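3.2 Message coding and response times

The second data set came from the public accounts of two town police departments, Trastham and Likcombe. We collected every post made between February and May, along with the replies posted under each one. After duplicates and automatic weather alerts were removed, 1334 posts remained. Each post was placed in one of 16 categories, such as road closures, lost property, noise complaints and event parking. The category list was adapted from Hassanpour and extended to cover short-lived local events.

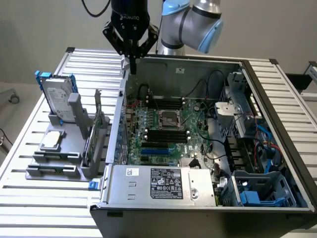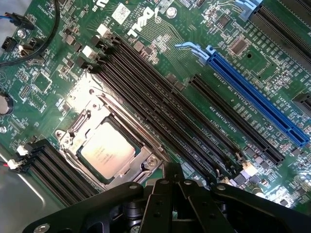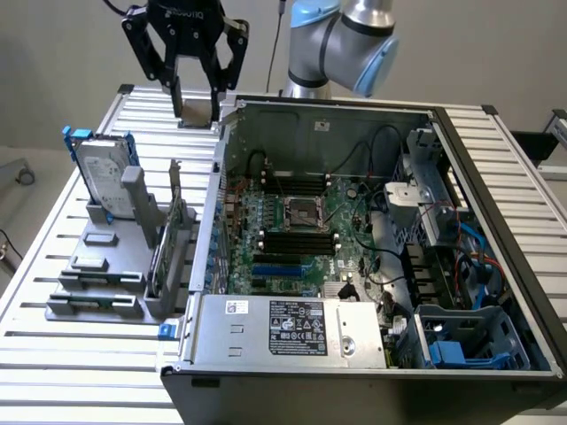
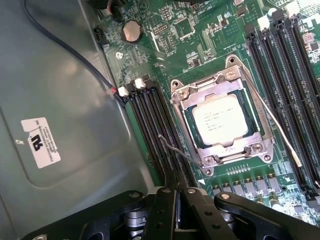

Figure 2. Open desktop computer and gripper at the work table (first and third panels); motherboard and gripper at close range (second and fourth panels).

Replies that asked the department a direct question were coded separately. There were 187 of these, most of them under posts on event parking. For each question we recorded whether the department answered and how long the answer took. Trastham answered a larger share of its questions, but Likcombe was faster during evening hours, when its dispatch desk also handled the account.

Posts were coded by two readers working apart, and disagreements were settled using the rules in the Grunder codebook. Posts with more than one topic were assigned to the topic mentioned first. Deleted replies could not be recovered and are left out of the counts in Section 4.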